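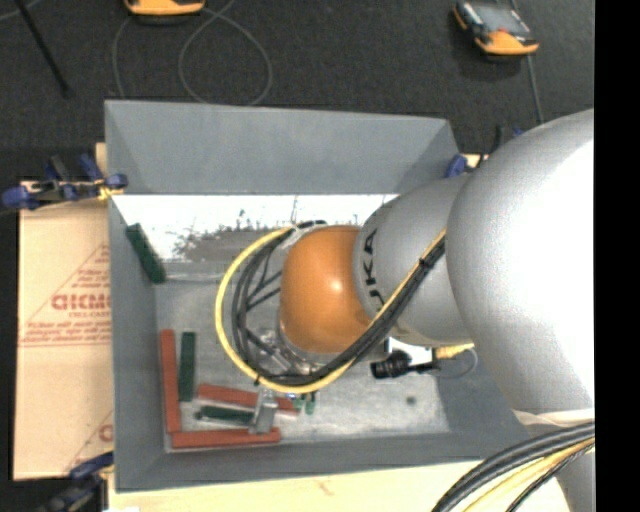 The gray bin, blocks at the lower left, worn patch along the far side.

Worn patch on bin floor – repaint or leave it?
Asked by Nayeli Escobar, viewed 146 times

The floor of our big gray bin is scuffed and there's a mottled patch that has gotten bigger since August. A guy at Rindstead wants to sell me a Valteck liner and swears it lasts 6 years. I don't buy it. Has anyone lined one of these and not regretted it?

2 answers

Gwenaël Chauvin
Six years under what? Ask him. We lined two bins and grit got underneath, so the floor wore anyway where we couldn't see it. Scuffs are cosmetic. Run a fingernail over the ragged part – if it doesn't catch, leave it alone. I'd also want to know what the small dark spot at the lower right is before covering anything. Could be a stain, could be a pit.

Margaux Cordier
paint it, any metal primer will do

Comment from Nayeli Escobar: Any primer? With blocks getting dragged over it all day? I give that a week. Will try the fingernail thing.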